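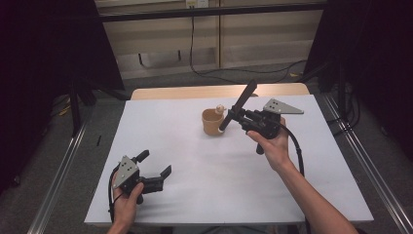
3.2 Specimens and glaze wear

Figure 2. Small tan cup with a curved handle, on a white board.

The wear trial covered two body types supplied by the Griffiths pottery, both fired to the same schedule and finished with a matte coating. The first body was a coarse clay with added grog. The second was a finer clay from the Ukia pit, sieved before throwing. Small handled cups were chosen as the test form, as the join between handle and wall is the usual site of early cracking in household ware.

Each specimen was passed through 800 wash cycles in a Nemov bench washer at a fixed detergent dose. Colour was read at the rim and at the foot every 50 cycles. Readings at the handle were dropped after the pilot, where the curve of the surface gave poor contact with the meter.

Loss of colour was greater at the rim than at the foot for both bodies. In the fine body the change levelled off after the midpoint of the trial; in the coarse body it continued to the end. Two coarse specimens developed hairline cracks at the lower handle join and were withdrawn. Their readings up to that point are kept in Table 2.

The Molla method calls for nearly 3,000 cycles, a length suited to catering ware. We used the shorter run to match household use, so the values given here should not be compared directly with results obtained under the full method.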